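Product Review: Stenance Two-Finger Gripper Kit

The Stenance kit is sold as a complete end-of-arm package for small robot arms. It includes the gripper, a wrist camera, spare finger pads and the Wilero control software. The Drorham Equipment Office assessed one unit in November for departments considering a purchase.

Installation was straightforward. The mounting plate fit our arm without an adapter, and the software found the gripper on the first attempt. The printed manual is less satisfactory – the wiring page refers to a connector that is not supplied, and the correct diagram must be downloaded separately.

Light, thin-walled items were given particular attention. The default grip force was too high for soft plastic, and staff reduced it by 23 percent before continuing. The setting is kept after a restart. Changing the finger pads took roughly 10 minutes, and the small screws are easily dropped.

The camera sits close to the fingers and gives a clear view of the contact points. Its software preview, however, froze on 3 occasions during the assessment.

The office rates the kit as suitable for teaching and light handling work, subject to a corrected manual.

Nested cups held low between the finger pads.

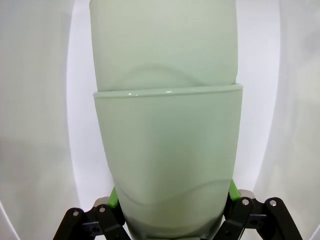
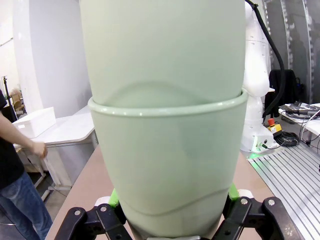
Odoi wrote in response that the preview problem also occurred on an older unit, and that lowering the camera's refresh rate in the Wilero settings had cured it. The replacement pads, Odoi added, should be ordered with the kit, as a separate order took 2 months to arrive.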